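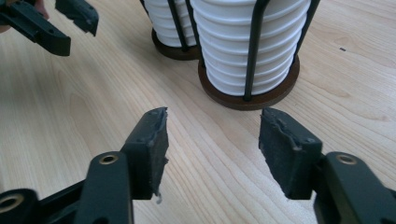

Wukstead Astronomy Club - Members' Blog

2020-04-02

I finally got my globular cluster! M3 has been on my list since I joined, and last week the clouds over Ivdale cleared off just after supper and stayed away until I was too cold to keep going.

If you've never looked for it, M3 sits in Canes Venatici, and the usual advice is to start from Arcturus and work your way toward Cor Caroli. It's a little short of halfway. I must have swept that patch of sky for twenty minutes with the low-power eyepiece, landing on the same faint star over and over, before a small fuzzy ball slid into view. I let out a yell that set the neighbor's dog off.

At low power it really does look like a comet with no tail (Messier was hunting comets, so I feel for him). Then I switched to the Bognár eyepiece that Janaka Wijesinghe let me have when he moved up to the bigger set, and wow. The edges broke up into tiny sparks, and if I looked a bit to the side the grain seemed to run almost all the way into the middle. I kept losing it and getting it back. At 223x it was too dim and the air was wobbling, so I backed off again pretty quickly.

I made three sketches. Two are terrible. The third has the brightness falloff about right, though I put in far too many stars on the east side and got the field orientation backwards, which Monique Gilbert spotted in two seconds flat when I emailed it to her. She's been drawing clusters for years and says to start with the bright field stars, then smudge in the glow, and only add the sparkly ones at the end. I did it the other way around, of course.

We were all supposed to be at the Uvomdale site for the March new moon, and I miss having people to shout coordinates at. But the backyard is doing better than I expected - the street light is behind the garage and the view east is pretty open once you get past the maple.

Next up is M53, then M5 when it climbs a bit higher. If anyone has a good star hop for M53 that doesn't start with "find Diadem," please send it my way, I can hardly see Diadem from here!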